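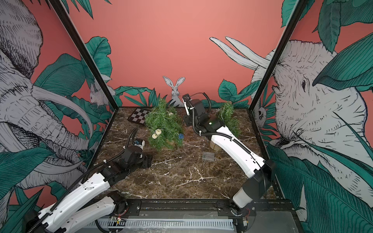
Fig. 1. Elephants on the side walls, a rabbit at the back, and a green shrub with the checkered board tucked in behind it.

Small Displays, Session 4: Busy Walls, Small Things
Course handout, Gisela Pereyra
12 Nov 2025

Last session we spent the whole time on plain backdrops, and a few of you told me afterward that plain was starting to feel like a punishment. Fair enough! So this week we go to the other extreme and work against walls that are already full of drawing. I've put the main points down here so you don't have to scribble while we're moving things about, and there's a take-home exercise on the last page which I would really like everyone to try.

You'll need your box of props from Session 2, the neutral mat, a soft pencil and some scrap paper. If you never got a mat, Szabolcs Deák has the spares in the tall cupboard.

1. What a busy wall does

A drawn wall already has its own big characters. In Fig. 1 you get two elephants before you get anything else, and they're big, wrinkly and full of fine line work. The tusks are the part I keep looking at. On the right side they run on past the corner and onto the back wall, so they work like a pair of arrows, and your eye slides along them whether you like it or not (try covering the tusks with your thumb and see how much stiller everything gets).

Then there are the quiet characters. The rabbit on the back wall is the easy one. There's a squirrel-like creature among the leaves on the left, near the back corner, and a little monkey-ish face down in the greenery on the right, and I missed both of them the first time I looked. I love that kind of thing in a wall. It gives people a reason to stay. But it also means that anything small you place on the floor is competing with other small things that got there first.

So before you put down a single prop, do what we did with the shop windows: squint. Half close your eyes and write down the big dark shapes, the big light shapes and the lines that point somewhere. Put props in afterward.

2. Color comes before shape

Salmon pink with teal green is a strong pair. They sit more or less across from each other, and each one makes the other look brighter. Gray and white sketching on top calms it down a good deal, which I think is why these walls can hold so much drawing without turning into soup.

For your props this leaves you with three choices, and you should know which one you're making:

Join in. Pick something in a color the wall already has. The green shrub in Fig. 1 does this – it could nearly be another clump of the painted leaves that has come forward onto the floor.

Sit between. Cream, pale wood, soft gray. The cream flower balls on the shrub are this kind, and so is its light wooden base. They show up nicely against green and they don't argue with the pink.

Break out. A color that isn't in the wall at all. The tiny blue flower low on the right of the shrub is the gentlest possible version. Be stingy with this one. A single blue flower is a pleasure and a whole bowl of them would take over.

Remo Marras asked in the other group whether "join in" is just camouflage. Sometimes it is, yes. If your prop is the same color AND the same size AND the same texture as what's behind it, you've lost it. Change at least one of those. A bushy green thing in front of flat green leaves is fine, as the bushiness does the work.

3. The floor is a pattern too

People forget the floor. I forget the floor, and I've taught this for years. Marble pattern in brown with pale veins is a lovely warm base for a pink wall, but the veins wander in every direction and they're light, so they pull at your eye nearly as hard as a small white object would.

Things to try on a veined floor:

Use a base. Even a thin disk under a prop gives it a clean edge. Felt, cork, wood, whatever you've got. The cheap Flatex coasters are perfect and you can cut them with kitchen scissors.

Follow a vein with one object, then go across a vein with the next. Don't line everything up with them or the whole floor starts to drift off to one side.

Keep see-through things off the busiest patch of veining. Clear plastic and glass take on whatever is under them, and you end up with a faint outline and a shine.

And please, turn your board! A square of checks set perfectly straight reads as part of the floor, like a tile someone laid wrong. Tilt it and it becomes an object again. You can get away with hiding part of it behind something taller, too. We all know what a checkered board looks like, and we'll finish it in our heads.

4. Adding more without making a mess

Here I'd like you to compare the first figure with the second, further down. The walls are the same style in both and so is the floor, but the second has a good deal more going on down there: a pair of artificial pine trees, the board, a glittery tube in purple with a silver cap, a small clear box and a couple of speckled eggs.

Start with the trees. They're both bushy green cones on round wooden bases, so they could easily have been dull. Two matching things side by side tend to turn into bookends. What saves them is that the right one stands a little forward of the left. It's a tiny shift, and it gives you depth for free. At home, set two candlesticks shoulder to shoulder on a shelf, look, then pull one toward you by the width of your thumb. I promise you'll never put it back.

Next, the board and the tube. The board is at an angle and the tube lies diagonally next to it, and I find that pairing very satisfying: flat and matte-looking next to round and sparkly, squares next to a long cylinder. The tube is also our "break out" color this time. Purple isn't borrowed from the walls at all. There's only one of it, it's lying down, and it's back among the trees, so it glints at you and then lets you move along.

Last, the eggs. Quail eggs are a gift for this kind of work. They come with their own drawing! Speckles are close in spirit to the cross-hatching on an elephant's face, just much smaller, so you get an echo of the wall on the floor. Having one egg just to the left of the other makes them a pair, and a pair of tiny things holds its own far better than a single tiny thing stranded on marble.

The clear box I'm less sure about. It's toward the right of center, on brown with white veins, and you'll remember what I said in part 3. I'd be tempted to put something in one like that, maybe moss or a scrap of pink paper. Argue with me about it in class.

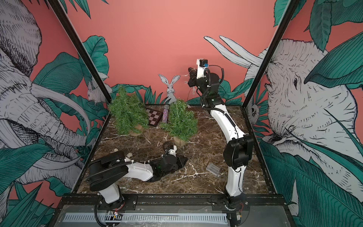
5. Questions that came up in the other group

Réka Nyitrai wanted to know if you can use animals as props when there are animals on the wall. You can, but change the scale or the style on purpose. A small realistic rabbit in front of a sketched rabbit looks like a mistake. A very plain carved one, with no face to speak of, looks like a decision.

Andor Bognár asked how many props are too many. I don't have a number for you, sorry. My test is to look away, count to four, look back and notice where your eye lands. Do it again. If it lands in the same place both times you're fine. If it goes somewhere new each time, take something out.

Someone else (I didn't catch who) asked about doing this with real wallpaper in a real room, where you can't walk away from it at the end of the evening. Put the busy paper on the walls you see from the side and leave a calmer one at the back. You can see a bit of that thinking in both figures: the elephants are mostly at the sides, and the back wall gets more open pink and a small rabbit. Your furniture then stands against the calm part. My sister did the opposite in her dining room and had to sell the sideboard.

6. Take-home exercise

Find a patterned background. Gift wrap taped to the inside of a shoebox is fine, and so is a scarf pinned over a chair. Barta on the corner still has the leafy wrap at the back of the shop, 80 a sheet, and the Jodard sample books are in our room if you'd like to borrow a page.

Squint and make your list of darks, lights and pointing lines. Five minutes, no more.

Choose one tall thing, one flat thing and a pair of very small things. Anything from the kitchen drawer is allowed.

Set the flat thing at an angle and let the tall thing hide a corner of it.

Put the small pair somewhere the pattern is quiet. Move them three times before you decide.

Add one object in a color the background doesn't have. Look at it for a while. Take it out again and see if you miss it.

Write up to 500 words on what you changed and why. Sketches count, and so do complaints.

Bring the whole arrangement in if it will survive the bus, otherwise bring your sketch. We'll start next session by going around the tables, and after that it's lighting, so if you own a small desk lamp with a bendy neck, pack that as well. The Brillberg ones from the storeroom are all spoken for.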